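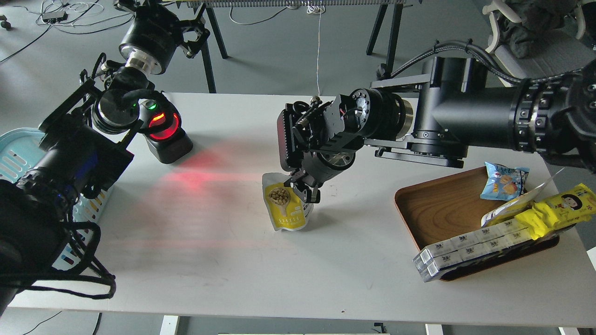
Snacks, the yellow pouch sort with a spoonful of something round on the front.

### 1

Right, a few of you asked how I manage long coach journeys without arriving in a foul temper, so I'm going to answer properly, in a thread, with far too much detail. Put the kettle on. I've done 3,548 miles by coach this year (I keep a notebook, I'm that sort of person) and most of them were between Drokthorpe and Hutance, which is a lovely route if you're on the left and a long look at a crash barrier if you're on the right.

### 2

Food first, as it's what most of you wanted to know. I take things that don't smell, don't crumble into the seat and can be closed again. A stand-up pouch is very good for this as it sits in the cup net if you've got one. Crisps are out for me now. I love them, but a full bag at six in the morning on a silent coach is the loudest thing in the world and you can feel people counting each one.

### 3

Sandwiches: cheese and chutney travels, egg does not. I don't mean it goes off, I mean you'll be disliked. Wrap each half separately so you can eat one at the first stop and still have something to look forward to later. My mum did this on every holiday we ever had and I used to think it was meanness, but I've grown into it completely.

### 4

Fruit! Someone always tells me to take a banana and I've never once opened my bag to find it the shape I packed it. Small apples are better, or those little easy-peel oranges, though please do the peeling at the stop if you can bear to wait. Bring a spare bag for your rubbish. The bins on board fill up before you've left town.

### 5

On where to sit. I used to go right to the back for the legroom, and it's warm there and you get the engine humming through your feet, which is either soothing or awful depending on what you've had for breakfast. Now I go four or five rows from the front, window side. You see the road, you hear the driver's announcements, and you're off fairly quickly when everybody wants the same toilet.

### 6

The big stop on my route is Drarkau, and you get 10 minutes there. The board says longer, but it's 10 from when the doors open, and drivers do mean it. I've watched a very nice couple come round the corner with two hot chocolates just as we pulled out – the driver did stop for them, bless him, but the walk down the aisle afterwards looked like the longest of their lives.

### 7

If you've got a proper change and not just a stop, that's another thing entirely. Coming home I often have 90 minutes to fill at Drarkau, and I go to Zuccaro, which is the café behind the ticket hall with the steamed-up windows. Get the soup. It's whatever soup it is, there's never a choice, and it comes with more bread than you'd think was sensible. I take the second roll with me in a napkin. I've asked and they don't mind.

### 8

Now clothes, and I'll try to be quick. Layers, obviously, everyone says layers, but what I'd add is a scarf, even in summer. A scarf is a pillow, a blanket, a curtain when the sun's on your side, and in February it's also a scarf. Shoes you can loosen. Thick socks in your coat pocket where you can get at them, never in the big bag underneath, where I have left mine more times than I'd like to admit.

### 9

I pack the night before on the table, with everything laid out flat in the order I'll want it. Ticket, water, food, book, socks. Then it goes in backwards, so the ticket's on top. It takes me ages and I enjoy it very much, with the radio on and a biscuit that isn't part of the supplies.
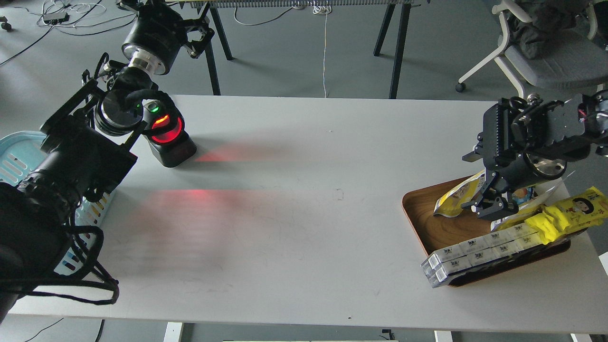

### 10

Books! I always take one I'm enjoying and never one I feel I ought to read, as a coach is no place for self-improvement. Short chapters are best. If reading makes you queasy then try the radio or an old comedy you already know, so it doesn't matter if you nod off in the middle and wake up in a different county.

### 11

Someone's just replied asking about talking to the person next to you. I say hello when they sit down, and then I leave it with them. I've had some of the nicest chats of my life on that Hutance coach and also a great many hours of perfectly friendly silence. Offer a snack once. If they say no thank you, they mean it, so don't rattle the bag at them hopefully.

### 12

I'm off again next week, early one, left-hand side already booked. If you do the same route and know anywhere near the Hutance end that's open before seven for a cup of tea, please tell me, as the machine in the waiting room only does tomato soup at the moment whichever button you press.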